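What to do about a faded olive green sofa before we move?

Posted in Home & Upholstery

Raymonde Hawthorne
Okay, long one, sorry in advance. We're moving to Brerklow in May and I have to decide what happens to the olive green sofa. My husband wants to leave it on the curb. I want to keep it, partly because it's the only one I've ever been able to nap on and partly because the new ones I've looked at start at 2000 and feel like sitting on a bus.

The trouble is the color. Ours lived beside a south window for years and one arm has gone sort of khaki while the rest is still a good dark olive. I described it to an upholstery place over the phone. They said 575 for labor and fabric on top of that, and they wouldn't even guess how much fabric. Is that normal?? My sister says just dye it. I've dyed a T-shirt once in my life and it went badly.

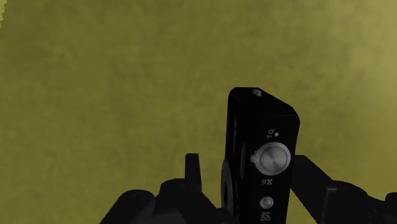
Compact camera, olive green behind it

Other stuff that might matter: the cushions have zippers, the tag underneath is gone, and the back seam is starting to open up near one leg. We have a dog who sheds white. The new living room faces north, if that changes anything. Would you dye, re-cover, slipcover, or give up?

Clifford Gosselin
Slipcover. Done. I bought a cheap stretchy one and it's fine. You have to tuck it back in every night but you get used to it.

Annick Beaudoin
I'm going to disagree with Clifford (no offense, I had one of those and it drove me up the wall!) and say it depends on what the fabric is. If the tag is gone, snip a few threads from inside one of those zippers and take them to a decent fabric store, and somebody there can usually tell you whether it's cotton or a synthetic. Cotton and linen will take an ordinary dye. Polyester mostly won't, and you end up with a streaky mess and a ruined bathtub. Ask me how I know.

575 for labor sounds reasonable to me. I paid more than that in Rukstead and mine was smaller. What gets you is the fabric, so ask if you can bring your own. I found a remnant roll of yellowy olive at Fortin and the whole thing came to 300, and I still have a piece of it folded up in the closet for patches.
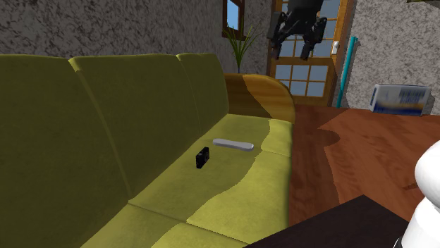

Before you spend anything, though, unzip a cushion and look at the foam. If it crumbles when you pinch it, new fabric is going to sag on top of it and you'll be mad at yourself. Then push on each arm from the side. A little give is okay. If it rocks, the frame needs glue and clamps first, and a lot of shops charge extra for that once they've got it on the bench.

Also, flip your cushions! Nobody in my family ever did until I started nagging. With a north window you'll get a lot less fading, and the khaki arm may bother you less than you think in softer light. I'd live with it in the new place for a month or 2 before deciding - fabric colors look completely different from one room to the next. My olive looked nearly brown in the old apartment.

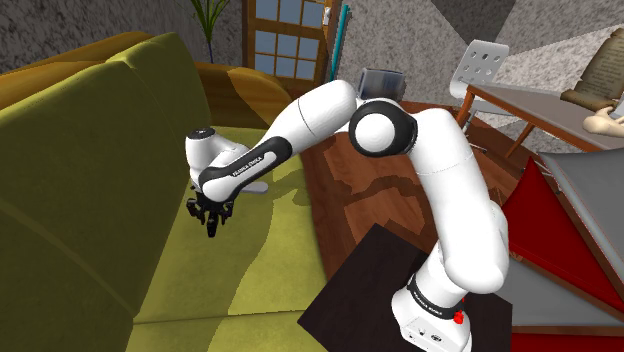
White arm over the olive sofa

For the seam, don't wait. A curved needle and upholstery thread, small stitches, start a little before the split and finish a little past it. I did mine in front of a movie. If it gets caught on the door frame when the movers tip it, you'll have a much bigger hole.

And for white dog hair, a damp rubber glove. Works better than any roller I've bought.

Raymonde Hawthorne
Thank you both! Checked the foam and it's springy, so we're keeping it. I'll do the seam this week and wait on the fabric until we're in. Annick, did Fortin cut you a sample first or did you just go for it?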